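Stidach Community Help > Money and Bills > Water

Water bill is suddenly three times higher, but I changed nothing

Posted by Harahap

Hello everybody. I live in a small row house in Nirnine, two people and one cat. Normally we use 1,000 gallons of water in a month, sometimes less. The bill for April says 3,000 gallons. I read the meter by myself and the number is the same as on the bill, so it is not a typing mistake of the company.

We have no garden and no pool. I looked under all sinks and everything is dry. The washing machine is the same one as before. The bill is 91 dollars and I would like to understand it before I pay. Can I ask the company to test the meter, or will they laugh at me?

3 replies

Flandoder

They will not laugh, but first please check the toilet. I had the same problem two years ago and I also looked only under the sinks. Put some drops of food color in the tank in the evening, do not flush, and look in the bowl after 16 minutes. If the water in the bowl has color, the flapper is leaking. It is the rubber part on the bottom of the tank. It makes almost no sound, so you can live with it for months. 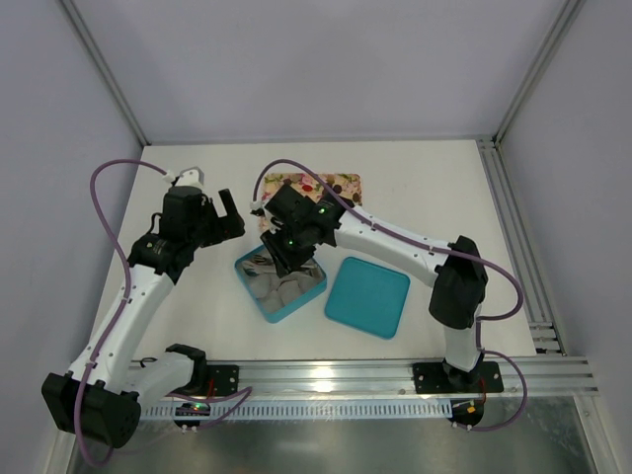
The new flapper costs only a few dollars, and you need no tools for most of them. Close the small valve behind the toilet, flush one time, take off the old rubber and bring it with you to the store, because the sizes are different. I bought the wrong one first – then I had to go back with wet sleeves.

If there is no color, close every tap in the house and watch the little wheel on the meter. When it still turns, the water is going somewhere, maybe in a pipe under the floor. Then I would call a plumber.

nirnine_tenant

mine was also high, they raised the price i think

Harahap

Thank you, Flandoder. I made the test with blue color and the bowl was blue already before the time was over. I will buy the rubber tomorrow morning. About the price – I compared, and it is the same as last year. Does somebody know if the company gives back a part of the money when you show them the receipt for the repair?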